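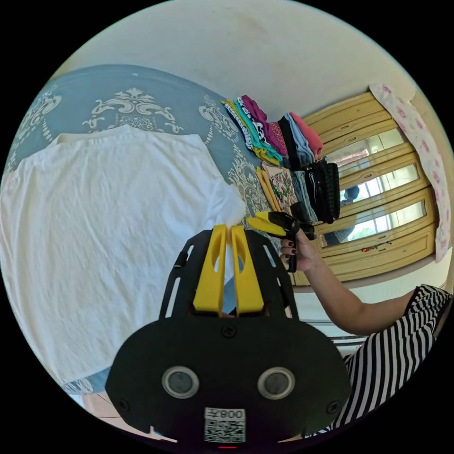

The bedroom at the Flamurbridge open day, with a T-shirt laid out and the finished piles at the back.

Bromach Hand-Held Grippers: An Afternoon at the Open Day
My rating: 3 out of 5

I have wanted to try a pair of these ever since my brother-in-law started going on about them at the dinner table, so when Rurnasico announced an open day at their place in Flamurbridge in September I signed up the same evening. You can watch all the videos you like, but I'm a person who needs to get hold of a thing before I have an opinion on it, and I came home with plenty of opinions (my husband heard most of them on the drive).

For anyone new to these, the Bromach is the hand half of a robot arm, without the arm. You hold it by the handle, squeeze the trigger, and two fingers close on whatever you're picking up. It records what it sees while you work, and later on the recordings are used to teach a robot to do the same chore. Rurnasico runs a household project called Tuhumury that is built on exactly this kind of recording, and the open day was their way of letting regular people see how it's done.

I liked the setting very much. I had pictured a lab with a steel table and a single washcloth, and what we got was an apartment. They had the kitchen, the hallway and the bedroom going, and I went straight to the bedroom, laundry being something I know about. There was a bed with a big scrolly damask spread on it, a wooden wardrobe with mirrors in the doors, and a heap of experience in that room too, because the woman working when I came in was quick. Nice dark nail polish, striped top, and she was handling those yellow fingers as if she'd been born with them. The folded clothes were set out along the far side of the bed in rows, all colors, yellow and teal and magenta, even something in a leopard sort of print, and a tall stack of black things with white trim that I would have been proud of in my own closet.

Teguh Yusof was looking after the visitors, and he is a patient man. He gave each of us a short lesson and then let us get on with it for 28 minutes, which sounds like a long time to fold clothes until you've tried it this way.

So, how is it to use? The trigger is lovely. It moves smoothly, and after a few tries you get a feeling for how far to squeeze. The fingers are bright yellow, so you never lose track of where the tips are, even over a busy bedspread, and I think whoever picked that color deserves a raise! They come together to a narrow gap, and you can pinch the edge of a sleeve much more neatly than I expected. Teguh's advice was to come in low and almost flat to the bed and let the cloth bunch up a little between the tips before closing. I had been stabbing straight down at my T-shirt like a heron, and once I stopped doing that I did a good deal better.

A T-shirt takes patience. One sleeve in, other sleeve in, then the long fold up from the hem, and it's that last one where you find out how much your own fingers normally do for you. You can't smooth anything. At home I run my palm down the front of a shirt without thinking about it, and with a gripper in each hand there's no palm to be had. I got the knack of dragging the closed tips over the fabric, which sort of works, though my finished shirt still looked like it had been folded by a tired eight-year-old. Jeans were easier. Anything with some body to it is easier. Thin, slippery blouses I gave up on, and I noticed the regulars took those slowly as well.

Now for the complaints. The body sits out in front of your hand, and I felt it in my wrists well before my turn was over. My hands are on the small side and the handle seemed made for somebody else. I'd love to see a second grip size. I also kept wanting to tilt my wrist in ways that pointed the thing at the ceiling, and Teguh very kindly kept reminding me that it needs to be looking at the work. There's a tiny red light down on the body as well, and I had to ask what it meant, and then I forgot and had to ask again. A word or two printed next to it would help a beginner like me.

I should also mention that there's a code label right on the front of each unit we tried, with a number on it, and Teguh went by those numbers when he handed them out and collected them. Good system. I've worked in a school library and I approve of labels.

Would I buy a pair? No, and I don't think I'm meant to. It isn't a gadget that saves you any time with the wash, and my laundry gets done faster with the two hands I came with. But if you're thinking of signing up to record for a project like Tuhumury, or your college kid is, I'd say go and try one first, and try it on a whole basket's worth, because the first five minutes are all fun and the wrists come later — bring a drink of water and take off your bracelets.

I've given it three stars. The trigger and the fingers are worth more than that and the handle is worth less. The open day itself I'd give the full five, if the site let me rate it separately. They're planning another one with the kitchen as the main attraction, and I have already put my name down for the dishes.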